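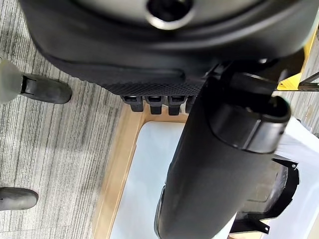
Manual demonstration at Gelard is the training method used at the Gelard assembly site to teach robots the handling of parts. An operator shows the robot a task, either by moving its arms directly or by remote control, and the recorded motion is later used to train a control program. The method was introduced under the Curnico project and remains in use there.

Methods

In hand guiding, the operator holds the robot's arm and leads it through the task at low speed. In remote control, the operator stands apart from the robot and wears gloves and a headset – the robot's arms and fingers follow the operator's own. Gelard uses hand guiding for short, simple motions and remote control for work that needs both hands.

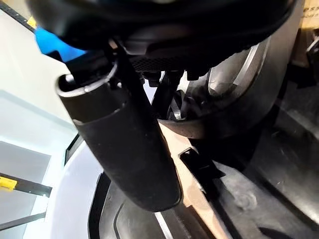 A black cylinder beside a strip of cardboard, seen from close to the gripper.

Shelf tasks

The standard exercise is the removal and return of parts on a two-level shelf. A full set consists of 28 demonstrations, recorded by two operators in turn. Starting positions are changed between recordings so that the program does not depend on one fixed layout. Recordings in which a part is dropped are kept in a separate group.

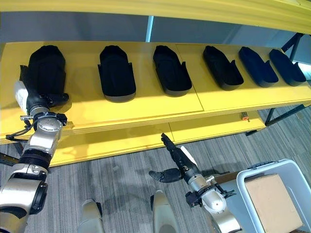

Matar has objected that 28 demonstrations are too few for soft or irregular parts, and that two operators who were trained together tend to repeat each other's habits. The Curnico project's reply was that a small set of careful recordings is easier to check by eye.

Hand control

Finger motion is the most difficult part of remote operation. The operator receives no sense of touch and must judge the grip from the camera view alone. Gelard allows five practice runs before recording begins. 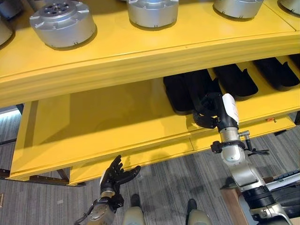
Right hand at a black holder on the lower shelf; silver cylinders on the shelf above.

Related work

A similar program at Grilholm uses hand guiding only. Its recordings are not interchangeable with those made at Gelard, as the two sites store joint positions in different formats.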